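Test Engineer, Gripper Reliability (fixed term)
Zakside Automation, Handling Systems Group
Reference: 734
Closing date: 16/12/2019

Zakside is hiring one test engineer to work on a fault in our two-finger handling cells. The post is full time, on site, and runs until the end of June with the option of a permanent contract. You will report to Dilek Kurtuluş, head of test.

Background

In the Drumen line of cells, a robot arm picks bare electronic assemblies from the floor of a white enclosure, turns them, and sets them down in a new position for inspection. The parts are light, uneven in height, and easy to mark. The gripper is an in-house design, Grivedham, with a jaw opening set by a motor and a grip force estimated from motor current.

During endurance runs this fall the gripper began to report a secure grip when it did not have one. The controller accepted the report and went on with the move. In most cases the part stayed on the floor and the cell stopped on a missing-part check. In 20 cases the part was held by one edge, came up, and was let go at height. Two of those parts struck the enclosure wall. There were no injuries. The door interlock held in every case.

A separate event is being treated as a safety matter. After a failed grip, an operator pressed reset with the door open. The arm stayed still, as it should, but the fingers closed. The force was within the limit for the cell. The movement was not supposed to be possible in that state. All Drumen cells have been on restricted operation since then, with the reset function locked and a second person present for any work inside the enclosure.

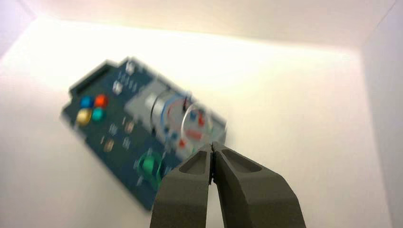
Grip detection is the main part of the job. The current method compares motor current against a fixed threshold and takes no account of finger position. It cannot tell a part between the fingers from fingers that have met each other, or from a finger pressed against the side of something fixed. The wrist camera is meant to serve as a second source. Its usefulness depends on the image: with blur like this, the outline of the board is doubled and the green knob smears into the area next to the left finger, and the present edge finder will return two edges or none. The same software has trouble with clear or shiny items, such as the transparent ring near the fingertips and the silver cylinder standing on the gray panel. We want a grip check that combines finger position, current and camera data, and that reports "unknown" when the sources disagree. At present "unknown" is not a permitted state.

The second part of the job is the reset fault. Recep Bayram in controls has traced it to the order in which the gripper and the arm leave the stopped state, but the trace covers only one firmware version. You will repeat the test on the others, write up the result, and check the fix before the lock is removed.

Duties

Reproduce the false grip report on the test cell and record the conditions under which it occurs.
Write and run test plans for grip detection, release and recovery after a stop.
Review the 187 logged stops from the endurance runs and sort them by cause. The existing labels were entered by hand and should not be relied on.
Measure finger wear and pad alignment at fixed intervals.
Set exposure and arm speed limits for camera checks, together with the vision group.
Keep the fault register current and present open items at the weekly review.
Take part in the risk assessment for return to normal operation.

Requirements

A degree in mechanical, electrical or mechatronic engineering, or equivalent time in a test or service role.
At least three years of work with robot arms or similar powered machines.
Ability to read a controller log and a wiring diagram without help.
Working knowledge of Python or a comparable language for log analysis.
Experience with lockout procedures and safe work inside guarded areas.
Clear written English. Most of the output of this job is reports.

Useful but not required

Experience with force or current sensing.
Basic camera calibration.
Prior work on a formal incident investigation.

Conditions

Working hours are 8:00 to 4:30, Monday to Friday. Endurance runs continue overnight, and the engineer is on call one week in four. On-call time is paid. Safety shoes and glasses are supplied. The test hall is kept at a constant temperature and is brightly lit; applicants who are sensitive to strong light should mention this so that we can arrange a different bench.

The successful applicant will complete nine days of cell training before working inside any enclosure. This applies to everyone, including people who have used the same arms elsewhere. Training is given by Güven Sezer.

Part of the work will be carried out with Aksoy, who make the finger pads. Expect a visit to their shop every second month. A driver's license is helpful.

Authority to stop work

The test engineer may stop any cell at any time and does not need approval to do so. Restart requires two signatures, one of which is the test engineer's. Production targets are not part of the review for this post.

How to apply

Send a résumé and a cover letter of no more than one page to Zübeyde Gündoğdu in personnel, with the reference number in the subject line. Please attach one test report or fault report you have written, with customer names removed. Applications without a report will not be read.

Applicants on the short list will be invited for a half day on site. It consists of an interview, a walk through the test hall, and a written task using a real log from one of the stopped cells. The log contains a false grip report. You will be asked to find it, state what the controller knew at that point, and say what further data you would ask for. Laptops are provided. Travel costs are paid on presentation of receipts.

Technical questions about the post may be sent to Remzi Demirtaş, who leads the gripper design and will sit in on the interviews. Questions on pay and contract terms go to personnel.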